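## 7. Faults during handover between the two arms

This section is for the person who operates the Wanier two-arm table unit and meets a fault while an object is going from one gripper to the other. Please read section 3 (emergency stop) before this one. If you have not done the arm calibration of section 5, do it first, otherwise many of the steps below give a wrong result.

The section was rewritten on January 15, 2023, after the faults we had at the Fisasau workshop. The old text told the operator to switch off the arms at once when a handover is blocked. Please do not follow the old text any more. When the power goes away, the arms lose their holding force and fall down on the table, together with the object.

### 7.1 How the fault looks

The handover fault has the code **119** in the Drurkari control program. It comes when both grippers report "closed on object" and neither of them receives the command to open. The arms stay stiff in the position where they are. The program shows a yellow bar with the text `HANDOVER WAIT` and, after the waiting time is over, a red bar with the text `119 BOTH HOLD`.

The waiting time is 1000 milliseconds in the delivered settings. You can make it longer, but we do not recommend this for thin or fragile objects, as both grippers continue to press during all of this time.

There is a second fault which looks similar from outside. It has the code 1739 and it means that one wrist motor has become too warm. In this case the arm also stops, but the force in the gripper goes down slowly, and the object can slip. Always read the code on the screen before you touch anything.

> **CAUTION**
> With fault 1739 do not put your hand under the object. Put a folded cloth or a piece of foam on the table below it, from the side, and take your hand away again.

### 7.2 What to do first

1. Keep your hands out of the area between the arms.
2. Press **Pause** in the control program. Do not press the emergency stop, unless a person is caught or an arm is moving by itself.
3. Read the fault code and write it in the log sheet, together with the name of the task.
4. Look where the object is. It must be clear to you which gripper has the better hold. Normally this is the giving gripper, the one which picked up the object.
5. Check that no cable is stretched or lies around a wrist. If a cable is tight, go directly to 7.4.

If the status light on an arm is green, this arm has power and can move. Please be careful here: a green light does not mean that the arm is free of faults. Several of our operators understood it in the wrong way in the beginning, and one of them got a bruised thumb.
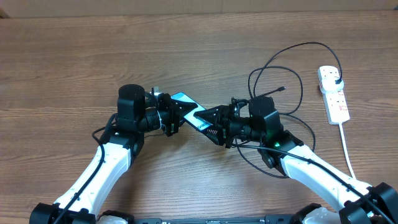

A flat and smooth object like a phone is the most difficult case. The surface gives little friction, and the two grippers often do not take it at exactly the same angle. When both hold it at the same time, every small movement of one arm tries to turn the object against the other arm. The force sensor reads this turning force as "object is still held firmly", and so the giving gripper does not open. This is the usual reason for fault 119 and it is not a damage of the hardware.

### 7.3 Releasing the object

You need two persons for this procedure. One person operates the program and the other takes the object. Agree before you start who says "open". Only this person says it.

1. In the control program, open the menu **Service > Manual release**.
2. Set the speed to **Slow**. The button for opening is grey until you do this.
3. Choose the gripper which has the weaker hold.
4. The second person supports the object from below with one flat hand. Fingers stay outside of the jaws.
5. After the word "open", the first person presses **Open one step**. The gripper opens a small distance and stops.
6. Wait and look at the object. If it stays in place, press **Open one step** again until this gripper is free.
7. Move the free arm back with **Retract**. Do not pull it by hand, the joints are still under power.
8. Now the second person takes the object with the whole hand, and the first person opens the other gripper in the same way.
9. Put the object away from the table before you do anything else with the arms.

> **NOTE**
> The button **Open both** is in the same menu. It is made for cleaning the grippers when they are empty. Do not use it for releasing an object.

> **CAUTION**
> A phone has a battery inside. If the case is bent, the glass is broken at the edge or the phone feels warm, do not charge it and do not use it for another trial. Put it in the metal box with the lid, and inform the person responsible for the laboratory. Do not press on the phone to find out if it is bent.

### 7.4 When a cable is involved

It can happen that an arm turns its wrist and takes a cable with it. The program does not know where the cables are, and no fault code exists for this. You will see only fault 119, or nothing at all.

1. Press **Pause**.
2. Follow the cable with your eyes from the wrist to the other end. Do not lift it yet.
3. If the cable goes to a power strip, do not pull out the plug. You may be cutting the power of the arm that holds the object.
4. Release the object as in 7.3. If the tight cable prevents the movement **Retract**, leave the arm where it is and only open the gripper.
5. With the object away, support the forearm with one hand and choose **Service > Soft joints**. The arm becomes loose slowly.
6. Guide the arm down to the table and take the cable out of the way.
7. Look at the cable over the full length. If the outer skin is cut or has a white line from bending, replace the cable. Tape is not a repair.

A power strip on the table top must be outside of the reach of both arms. This is measured with the arm fully stretched and the gripper open, not in the rest position. Loose plugs must also be removed from the table before a task is started. A gripper can push a plug under an arm, and the arm then stands on it at the next movement.

### 7.5 Starting again

Do not restart the same task directly after fault 119. First do the following.

1. Clean the inner side of the gripper fingers with a dry cloth. No alcohol on the soft pads, it makes them hard.
2. Open and close each gripper without an object, two times. The movement must be even and without noise.
3. Go to **Settings > Handover** and check that **Release on turning force** is switched on. After an update from an older version this setting is off.
4. Start the task at speed **Slow** with a test object. A block of soft foam of a similar length is good for this.
5. If the handover works with the foam block, use the real object, still at **Slow**.
6. Go back to normal speed only when the handover at **Slow** was without fault.

If fault 119 comes again with the foam block, the problem is probably in the calibration of the wrist. Repeat section 5, steps for the wrist only. If it comes only with the real object, change the handover angle in the task file, so that both grippers come from opposite ends in one straight line. The sample task `Cervantes` in the program folder shows the values which we use for flat objects. Copy the file first and work in the copy.

After fault 1739 the waiting is longer. Leave the arms in rest position with the power on and the program in **Pause** until the temperature line in the status window becomes green. Do not blow cold air on the motor. When the fault appears again in the same week, reduce the holding force in the task file by one level and report it.

### 7.6 Information for a service request

When you write to us about a fault in this section, please send:

- the fault code and the version of the control program
- the task file, also if you did not change it
- the log file of the day
- the holding force and the waiting time which were set
- whether the fault came on the left arm, the right arm or both
- what the object was and the material of its surface

Do not open the wrist housing before you have our answer. The screws on the outside of the links may be checked and tightened by the user (see section 9), but the wrist is closed with a seal, and we can't calibrate it from distance when the seal is broken.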